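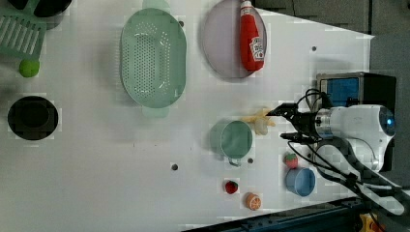

A robot arm with a two-fingered gripper near a toy banana on a white tabletop.

Rirnbridge Court Convicts Two in Attack on Varari Parish

RIRNBRIDGE, 19 June 2023 - The regional court in Rirnbridge has convicted two men of taking part in the armed attack on a Christian parish in Varari district in January, in which five worshippers were abducted and later released. Sentencing will follow at a separate hearing.

In a written judgment of 191 pages, presiding judge Serena Donati found that both defendants had joined an armed group operating along the district's northern border and had guarded the captives at a farm outside the town. The court rejected the defense argument that the men had been forced to act under threat of death. It accepted, however, that the younger defendant had been recruited while still a minor, and said this would be weighed at sentencing.

The names of the defendants have been withheld under a court order that also protects the identities of the five former captives. Three of them gave evidence by video link.

Prosecutor Teun Geerts told reporters that the ruling was the first in the region to treat an attack on a place of worship as an act of terrorism. "The court has recognized that these people were chosen for their faith," he said. Defense counsel Shengli Hao said his clients would appeal, and that the evidence placing them at the farm rested largely on telephone records.

The attack forced 374 residents to leave their homes in Varari and the nearby settlement of Telleo. Many have since returned, according to the district administration, but the parish school remains closed and evening services have been suspended until further notice.

Karine McIntyre, spokesperson for the Strömberg Center for Religious Freedom, welcomed the verdict and called on the regional government to provide permanent security for churches and mosques in the border area. The center has also requested public funds for counseling for the families of the former captives - a request the government has said it will consider in its next budget.

Wilma Visser, who heads the district administration, said police patrols near the parish would continue throughout the appeal period. The defense has one month in which to file.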